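Prureo: room-for-rent ads from Monness

May 20, 2021, by Maysoun Nimri

Hi! Prureo is a pile of room-for-rent ads I typed up from the notice boards in Monness, plus the ones people kept posting on Orkex before the classifieds section closed. I wanted to know how folks describe a spare room when they only get a few lines to do it in, and then I got carried away (as I do). There are 1243 ads in the release, one per row, in a single CSV file.

If you only want to poke around, open rooms.csv in any spreadsheet program and sort by the rent column. That's how I spent most of April.

What's in each row

You get the ad text, the monthly rent, the deposit, whether bills are included, the part of town, and a furnishing code. The ad text is exactly as written, typos and all, except that I took out names, phone numbers and street addresses. Rent is in whole dollars. If the ad says "ask me" or "negotiable" the rent cell is blank, so please don't read a blank as zero! 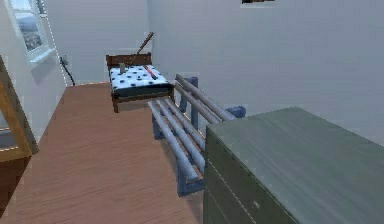 The furnishing code gave me more trouble than everything else put together. People write "furnished" when they mean a mattress, and "part furnished" when they mean everything except curtains. I ended up with three levels: bare, basic and full. Basic means a bed and nothing else worth mentioning. A single bed against the far wall plus a dresser and a bench down the right side, like the bedroom here, would be full in my book, and so would the same setup with a desk in place of the bench. Wardrobes built into the wall don't count either way, so look in the notes column for those.

Xiao went through 220 of the ads separately, without looking at my codes, and we disagreed on 40 of them. Nearly all of those were basic versus full. We talked each one over and the agreed code is what you'll find in the file, with my first guess kept in code_old in case you're curious.

Things I left out

Whole apartments, garages, parking spots, and anything shorter than a month. I also dropped ads that were plainly the same room posted again with a lower rent, and kept the earliest one. If you study price cuts that's going to annoy you, sorry. The dropped ones are in repeats.csv, which is messier and has no furnishing codes at all.
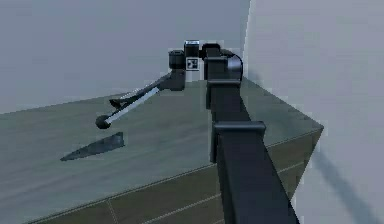
Known problems

Rents at the top end look odd. One ad asks for 3000 a month for a single room, and I went back to my notes twice and that's what it says. Leave it in or take it out, but say which you did.

"Near the station" shows up all over the place and Monness has two stations. I coded the part of town only when the ad gave me something better to go on, like a street or a school, and used "unclear" for the rest.

Light is another one. Lots of ads say "bright" or "sunny," and I thought about making that a column, then gave up when I couldn't decide whether "big window" belonged in it.

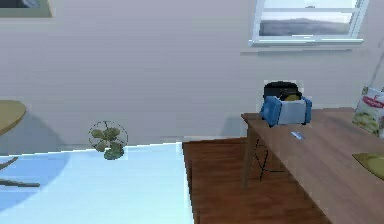

You can still search the ad text for those words, of course, and if you come up with a rule you like I'd love to add it. Same goes for "cozy," which I have a theory about (small) but haven't tested.

Using it

Go ahead and use it for class projects, papers, whatever you like. Please name Prureo and link back to this page, and don't try to work out who placed an ad. If you find a typo that's mine and not the ad writer's, send me the row number and I'll fix it in the next upload.

Contact: Maysoun Nimri | © 2021 Prureo | Back to top

This site uses cookies to remember your settings. Accept | Decline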